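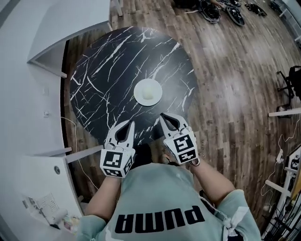

Bornow Community Choir – Minutes of the June Members' Meeting

Meeting opened at 7:10 p.m. with 29 members in the room and Dorin Pascu in the chair. Apologies were received from the Chornovol sisters, who send their love and promise to be back for the summer concert.

1. Last meeting's minutes
Read and accepted, with one correction: the spring piece was in G, as the altos were quick to point out.

2. Summer concert
Ademir Arruda has been over to look at Plodano Hall and came back very taken with it. It seats 200, the piano was tuned in the spring, and there is a side room where we can warm up without the audience hearing every scale. We have sold 114 tickets so far, which pleased everyone very much – a lovely start with weeks still to go. After a good long talk about whether the interval should come before or after the folk songs, it was agreed to put it before.

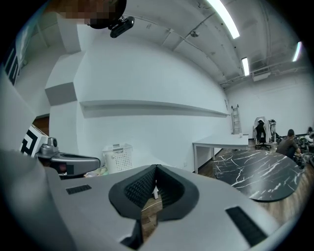
Dorin asked that everybody have the words of the folk songs by heart by the next rehearsal, and the tenors said they would do their best. Folders may be kept for the longer pieces.

3. Refreshments
The Fatidetti bakery has kindly offered us 2 trays of almond cake. Ademir will pick them up on the afternoon of the concert and would be glad of a hand carrying them in.

4. Any other business
A blue scarf was left behind after the last rehearsal and is hanging by the coats. Please claim it, somebody, it's a nice one.

Meeting closed at 8:25 p.m., followed by tea and a run through the second half.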